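Noreen Sandhu has spent most of her working life packing small goods for the post. She started on the bench at Totier, moved to Clolline when it took over the mail-order side, and now trains new packers there. I asked to talk to her about tables. Her short manual on bench layout has been passed around a good deal among people who run small packing rooms, and most of it concerns the surface and what is allowed to stay on it.

We began with color. Her manual calls for a white top with a matte finish and does not offer an alternative.

"Gloss throws the ceiling lights back at you," she said. "You lose the edge of a box in the glare, and you lose small parts completely. On matte white you get one soft shadow per item, and the shadow tells you where the item stops."

I raised the usual objection, that white shows every mark. She regards this as an argument in its favor. Gray smudges come from printed board and from hands. Colored marks come from ink or from the goods themselves. "If I see a red spot on the top, I look at what I packed last. On a brown table I would have sent it out."

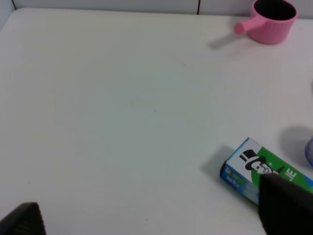

Bench Notes, No. 19

She wipes the surface at the start of a shift and again at each change of goods. The manual gives no product name for the cleaner. Water with a little dish soap is enough, followed by a dry cloth. She does not use scouring pads, which polish the finish in patches and bring the glare back.

The next part of our talk was about mixed goods, which she considers the hardest work on the bench. A run of identical cartons can be packed almost without looking. A table that holds a toy saucepan and a printed carton at the same time cannot.

"The pan is small, but it has a handle," she said. "People measure the body and forget the handle. Then the box won't close, and they push."

Her rule is to measure across the widest line, handle included, and to turn the piece until that line runs corner to corner in the box. A short handle often fits this way in a carton one size down. Hollow pieces are filled with paper before they are wrapped, and the paper has to reach the rim. If it stops lower, the wrap sinks in and the rim takes the load.

Printed cartons have a different problem. The carton is part of what the customer bought, and the printing scuffs. Noreen lays them with the main picture facing up and never slides them. "Lift it, set it down. A dark panel shows a scratch worse than a light one, and the corners go first." A carton with a picture or a large title on top also gives the packer a quick check against the order sheet, even when the lettering on the end panel is too small to read from a standing position.

I asked whether she lines things up square with the table. She does not. She finds that an item set at an angle is easier to pick up, as both long sides can be reached, and she would sooner spend the time on spacing. The manual asks for a hand's width between pieces. In a trial at the Cabanatuan site in April, she had packers work 191 mixed orders with the spacing rule and the same number without it. The second set produced 19 packing errors. The first produced three.

"I wouldn't publish it," she said. "Same people, same week, and they knew what I was looking for. It was enough for me to keep the rule."

Edges came up next. Noreen prefers a table with rounded corners, for reasons of cloth as much as comfort: sleeves and wrapping paper catch on a square corner. She keeps goods back from the front edge and lets only the paper hang over it. Small boxes go toward the wall, where there is something to stop them.

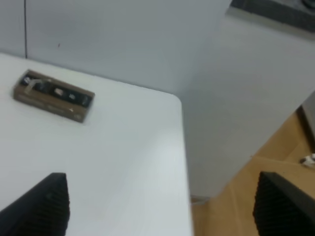

Shallow boxes are the ones she watches most closely. A deep carton holds its contents by depth alone. In a shallow one the contents depend on a strap, a clip or a window, and she wants the packer to check for whichever it is before the box goes into the shipper. The check is done by tilting the box a little along its long axis. If anything moves, the box gets a paper band around the middle. She does not allow tape on the retail packaging.

Dark goods in a dark interior need a second look. "You see a row of black and your eye says it's full," she said. "Put it under the brightest part of the table and check from one end to the other." Anas Akl, who revised the manual with her, wanted a lamp at each bench for this purpose. They settled on moving the benches so that the light falls near the middle of the top.

Akl is now preparing a version for the Kuria warehouse, where the tables are shorter. The spacing rule stays in. The section on wall placement is being rewritten, and Noreen expects the new text to run to 73 pages, which she thinks is too many.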